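Planning and Budgeting for Lab Automation
Unit 5 handout: What are you really paying for?
February 2022

Welcome back! Last unit was all about what robots can do. Now we get to my favorite part of the course, which is working out what you can afford and what you should ask for first. I know spreadsheets don't sound thrilling, but a good equipment plan is where a project gets real, and I love watching one come together.

1. Start with the task

Before you open a single catalog, write down the task in one sentence. "Move capped tubes from one rack to another" is a good sentence. "Automate the lab" will cost you a year. Then add the details a vendor will ask you for: tube diameters, cap types, rack spacing, how many tubes in a shift, and what happens if one gets dropped.

Our running case is the Hetlow sample room. They handle tubes in several sizes, and their racks don't match (whose do?). Keep that in mind, since mixed racks push up the cost of almost everything downstream.

2. The lines people forget

The arm or the gripper gets all the attention in a first budget. Please go back and add:

Mounting and work surface
Cables, spare cables, and some way to keep them tidy
Spare fingers or finger pads
Practice consumables — empty tubes, caps, racks you don't mind scratching
Staff time for setup and for collecting demonstrations
Storage for recordings
Shipping, both directions, if anything is on loan

In the Hetlow draft these small lines came to $3,130 before anyone had priced a robot. That number surprised half the class last July, and it led to one of the best discussions we had!

3. Buy, borrow or stage it

You don't have to buy everything at once. A staged plan is easier to approve and much easier to fix. Compare these two from the reading packet:

Ostov plan: full workcell in year one, including the arm, enclosure and service contract. Fast if the task is well understood. Painful if the racks change.

Barrios plan: hand-held grippers and a table first, arm later. The team records people doing the task, learns which moves are hard, and writes the arm specification from that. Around 70 percent of the money stays unspent until stage 2.

I lean toward Barrios for a first project, and I'll happily argue it with anyone. With Ostov you need to know your finger shape on day one. With Barrios you get to find out with cheap parts.

4. What stage 1 work looks like
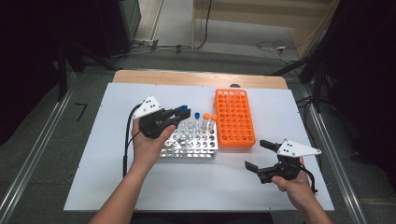 Figure 1. Tube handling with two hand-held grippers, using a metal rack and an orange plastic rack.

Look at the figure with your budget sheet next to you. Each gripper is its own purchase, so the pair goes in at quantity 2, and so does the marked plate on top. Price the racks too, as separate lines, because metal and plastic ones wear differently and you will reorder them at different times.

5. For next class

Read the Hellier quote in the packet and mark every cost that comes back each year. Then draft your own stage 1 budget, one page, with a column for "buy now" and a column for "can wait." Bring a printed copy. Rough numbers are fine — blank lines are not!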